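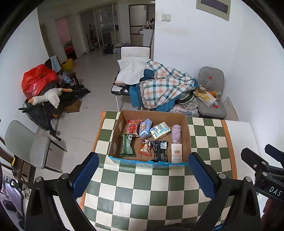 I have been packing boxes for a living for seven years, and in May I was told I'd be teaching it. I pictured a classroom. I pictured a lanyard. What I got was a pair of plastic fingers on a handle and a login for Rasik, the software that keeps track of how many times I've put a bag of chips into a cardboard box and taken it out again.

The way it works, if you haven't had the pleasure: you hold the gripper, you squeeze, the fingers close, you pick the thing up, you put it in the box. The camera sees what the fingers see. Later on, a machine at Grullitik studies all of this and learns to pack a gift box the way I do. The machine is called Filip. I don't know who named him, but he got a name before I got a raise.

I used to work the mixed-order line at Drernbridge, where people buy a toy and a pile of snacks for a niece and expect it all to arrive looking like somebody cared. Single items went over to the machines ages ago and none of us shed a tear. Mixed orders were supposed to be ours forever. Too many shapes, too much squish. Management said so themselves at a meeting with sandwiches, and in my experience, when they feed you and tell you your job is safe, you should take a second sandwich home.

So now I pack slowly. That was the hardest part to get used to. On the line I could fill a box while arguing about soccer, and my hands did things I'd never once thought about, like flattening the air to one side of a bag before I wedged it in, or giving a plush toy a little punch in the stomach to make room. You can't punch with the gripper. You can pinch, and that's the whole menu. Everything I know about boxes has to fit through two fingers.

Vasilis Stojanović, who trained me back when I was new and has opinions about tape, lasted one afternoon. He said it was like eating soup with tongs and went back to the line, where he is now faster than ever out of spite. I stuck with it, partly for the shift differential and partly because I get to sit down between rounds, and my knees vote in every decision I make these days.

The snack bags are what keep me humble.

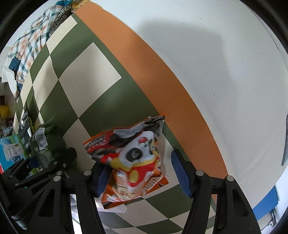 Grab one too low and it folds over. Grab it by the seal and it swings around like a caught fish. Squeeze too hard and you've made crumbs, which Filip will then presumably learn is how it's done. I've caught myself feeling responsible for his manners. If some kid opens a box next year and the candy is face up on top, that's me. If everything in there is powder, that was the other shift.

Baltasar Aguirre runs our group, and to his credit he doesn't do the speech about freeing us up for higher-value work. I asked him straight out what happens to the mixed line once Filip gets good. He said he didn't know. Then he said they'd need people to watch Filip, and I asked how many people, and he said fewer, and then we both looked at a box for a while. I liked him more after that.

What has changed so far is mostly small and a bit sad. The line is quieter. Two of the stations have tarps on them. The folks still there talk less, because they're spread out now and you can't hold a decent grudge across an empty station. Those of us on the grippers have picked up a new vocabulary and bore our families with it. My wife asked me to pass the bread last week and I said "clean grasp" when she took it. She has asked me not to do that again.

I also notice how I pack now, which I never did before, and I'm vain about it. There's a right order. Stiff boxes go first, against a wall, then the heavy stuff, then the toy, and the bags fill in whatever's left. Nobody ever wrote that down when it was people doing it. New hires just stood next to Vasilis and got sighed at until they had it. Filip gets a stack of recordings and no sighing at all, and I think he's missing something there.

They let us see him try it a couple of weeks ago. He picked up a bag, held it over the box, and hesitated for so long that a woman from accounting checked her phone. Then he let go of it right where I would have put it. Two of us clapped. I was one of them, and I've been trying to decide how I feel about that ever since.

I'm back on the gripper tomorrow at six. We're doing pouches.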